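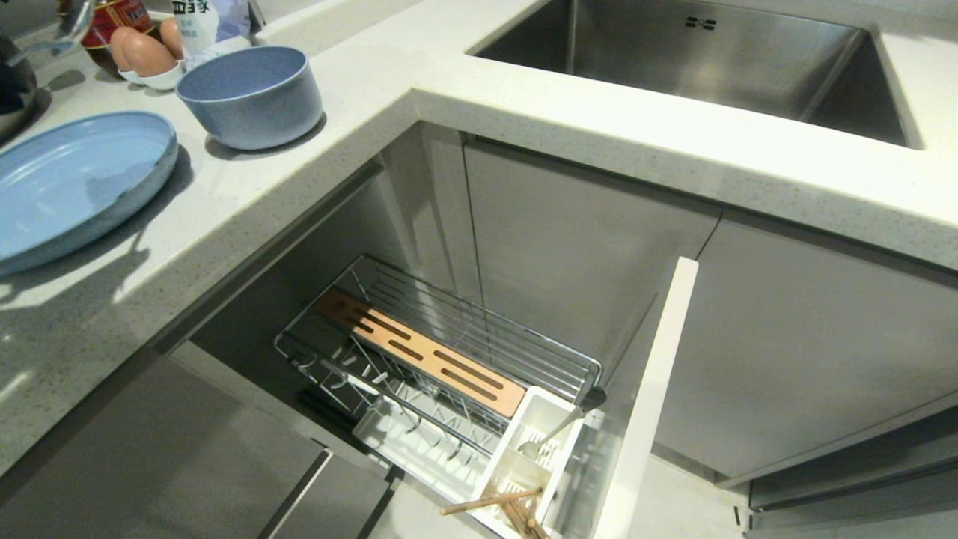 Washing dishes by hand is mostly a matter of order, according to Špela Janevski, and she wrote in to tell me I had left the order out completely. She was right. The first version of this entry had plenty on soap and hardly a word on what goes into the water first, so I've rewritten most of it, and I've put the order back where it belongs (see Order of washing).

Dishwashing by hand

Dishwashing by hand, also called doing the dishes, washing the dishes, or in Britain washing up, is the cleaning of plates, cups, cutlery and cooking pots with water, some kind of soap or scouring stuff, and a cloth, brush or sponge. I'm using the term for the household job. Restaurant dishwashing is its own trade with its own gear, and it gets a short section near the end, mainly so I can tell you about Badawi.

Names

In the house I grew up in we "did" the dishes, and my grandmother "washed up," which to her had nothing to do with washing her face, though in American speech it usually does. That one still causes mix-ups. If you tell an American guest they can wash up before dinner, they'll go find the bathroom. Tell a British guest the same thing and they may wonder why they've been handed the chores before the food!

"Dishes" covers more than dishes, of course. It takes in forks, the colander, the lid of the butter dish and the thermos somebody forgot in the car. "Pots" means everything in parts of northern England, so you wash the pots even when all you had was a sandwich on a plate.

History

People have been scrubbing food off things for as long as they've had things to put food on, and for most of that time they did it without soap. Sand works. So does wood ash, which is alkaline and loosens grease, and so do handfuls of straw, horsetail stems (scouring rush is the old name, and now you know where it got it) and plain hot water if there isn't much fat about. I've tried ash on a greasy roasting pan, out at the fire pit behind my house in Lindside, and it does a better job than I expected. It also gets under your nails and stays there till Friday.

Soap came to the kitchen slowly. It was made at home in many places, from fat and lye, and it went to laundry first. Well into the nineteenth century a cook might keep washing soda by the sink for the really fatty pans and use bare hot water for the rest. In big houses the job belonged to a scullery maid, who worked in a small room off the kitchen, the scullery, at a sink of stone or wood or lead. Wooden sinks had their fans, by the way. A plate dropped in one was a lot less likely to break.

The liquid detergents most of us use now are a twentieth-century thing. They took over from bar soap and soap flakes partly on account of hard water. Regular soap reacts with the minerals in hard water and makes scum, the gray film that settles on your glasses and on you, and detergents mostly don't. If you've got soft water you may never have thought about this. We have hard water in Lindside (population 1,319, and I'd guess every one of them owns a kettle with a white crust in it), so I think about it a lot.

Order of washing

Okay, the order. The traditional one runs from cleanest to dirtiest:

Glasses
Cups and mugs
Cutlery
Plates and bowls
Serving dishes
Pots and pans

The thinking is that your water lasts longer this way. Glasses show every smear, so they get the fresh water, and pans don't show much, so they get what's left. Most household manuals I've read agree on this much, with little fights over where cutlery belongs. Some put it before the cups. Some want it soaking in a jug of hot water the whole time you're busy with the rest, which I like, except that knives shouldn't go in there. A knife you can't see at the bottom of cloudy water is a bad surprise.

Shigeru Maruyama sent me a long and very friendly letter arguing for pans first. His case is that if you wash each pan while the food's still cooking, there are no pans left by the time you sit down, and the question sort of goes away. I can't fault it. I can't do it either, my rice would burn.

Methods

There are two main camps, the basin washers and the running-tap washers.

Basin washing means you fill the sink, or a plastic tub inside the sink, with hot water and detergent, and everything goes through that. It uses less water if you change it sensibly. The tub has its defenders, who say it saves chipped plates and lets you tip coffee dregs down the gap at the side without spoiling your suds. The people who dislike the tub say it goes slimy underneath, and it does, if you never lift it out and scrub it. Lift it out and scrub it!

Running-tap washing means you put detergent on the sponge, rub each thing down, and rinse it under the tap. It's quick for one plate and a fork. For a whole dinner it can use an awful lot of water, though you can cut that way down by soaping everything with the tap off and doing all the rinsing in one go. That's the way it's commonly done in many countries, and visitors from those places can be pretty startled by the basin camp.

What startles them most is the rinse, or the lack of one. Plenty of people take plates straight out of the suds and stand them in the rack with the bubbles still sliding off. Others (me) can't bear it and rinse twice. A double sink settles the matter nicely, with suds on one side and clear water on the other.

Soaking

Soaking is useful and also a famous way of leaving the job for someone else. Starch and egg come off better after a soak in cool water, as hot water sets egg and makes it cling. Burnt sugar wants hot water and time. Cast iron shouldn't be soaked at all, or it rusts, and wooden spoons and boards will swell and crack if you leave them under for hours. Anything with a glued handle is in the same boat.

For a scorched pan I boil a little water with baking soda in it, let it cool and go at it with a wooden scraper. Don't do this to bare aluminum, it can darken. I've got the dark pan to show for that one.

Tools

The dishcloth is the oldest of the lot and the easiest to get properly clean, you just throw it in a hot wash. Sponges are comfortable in the hand and stay damp for ages, so they start to smell. Brushes dry out fast and keep your fingers out of the hot water, and they're the normal choice across much of northern Europe. Steel wool is for steel and for stubbornness, and it will scratch nearly anything with a shine on it.

I use a Celen brush with a replaceable head and a squirt of Flema, the plain green kind, and I've had no reason to change either. I do water the Flema down a bit in the bottle. Most people use far more detergent than the dishes need, and then they need far more rinsing to get rid of it.

Drying

You can leave dishes in a rack or you can dry them with a towel. Air drying is less work, and a clean rack beats a damp towel that's already been used on hands, counter and dog. Linen towels are the ones to have for glasses, since cotton sheds fluff. Wash a new linen towel a few times before you expect anything of it, because at first it'll just push the water around.

Stacked cups will trap water if they're stood flat on a counter, so tip them a little or put a cloth under them.

In restaurants

Commercial kitchens nearly all use machines, but the big pots still get done by hand in deep sinks, usually three in a row: wash, rinse, sanitize. I worked the pot sink at Badawi for one spring, starting in April, and the rule there was that you changed the wash water when you could no longer see your own wrist. I still go by it at home.

See also

Dish rack
Hard water
Scullery
Soap flakes
Tea towel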